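2025-10-29, bench cell, two-arm rail
Written up by Widad Issa. Present: Dima Qudah, Siham Twal.

Purpose: go through the draft cell rules (Grultley sheet, second revision) against a normal working session on the pouring task, and mark which ones hold up in practice.

Rule 2, clear floor. The sheet says only task items inside the reach of either arm. The network switch was in the cell for the whole session. Siham wants it listed as a permitted obstacle. I would accept that if its position is written in the log before motors are enabled. Open.

Rule on food items. Oats count as loose material. Crumbs on the tabletop get brushed up between runs, never while the arms are powered. Vent strip and boards on the front rail to be checked for grains at the same time.

Rule on soft packaging. Grip by the edge or the narrow end, jaws closed before any lift. One arm holds, the other stays out of the bag's path until the hold is confirmed by the operator.
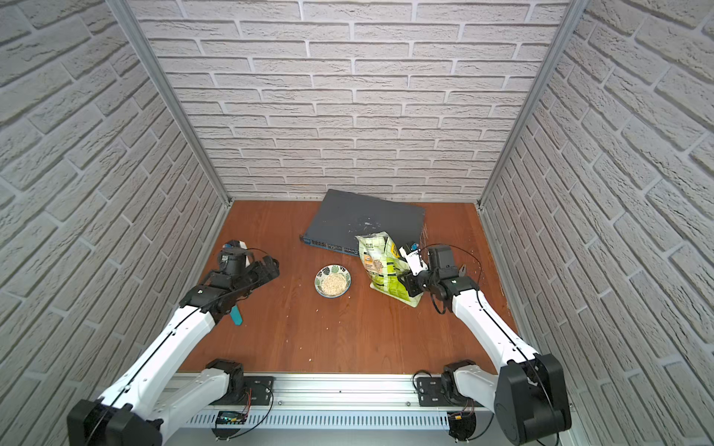
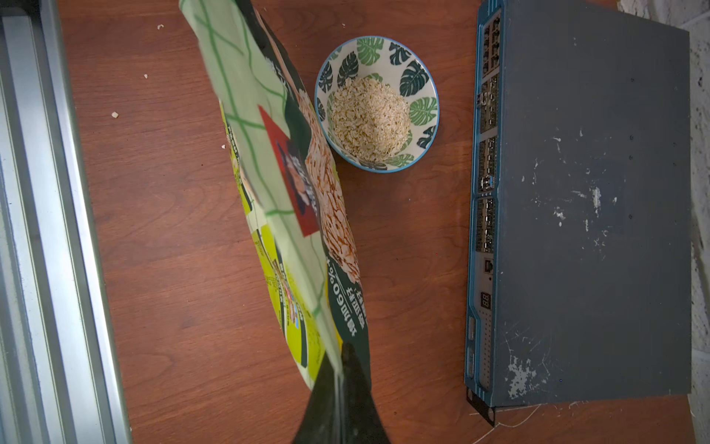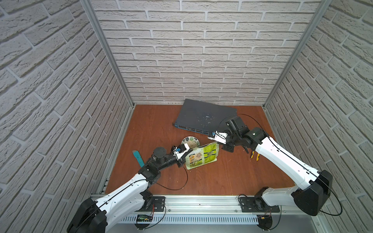
Cell during the session: overview, wrist camera on the bag, overview with the twine and pliers.

Hand tools. Pliers inside the reach of the right gripper are covered by the sheet only if they are named as a task item. Dima says the Hirileo list names them. I could not find the entry in run 302. Until it turns up, treat as a deviation and note it.

Cables. Slack at the wrist is allowed, but the draft gives no limit for how far a loop may lie across the floor. Ghada Bataineh to propose a figure. My preference is a fixed clip point on the forearm and no number at all.

Stop button: tested before the first run and again after the break, both arms, no faults.

To do: ask Stela Hodoroagă for the Awwad wording on permitted obstacles. Reprint sheet once the cable item is settled. Small brush to stay on the hook outside the cell.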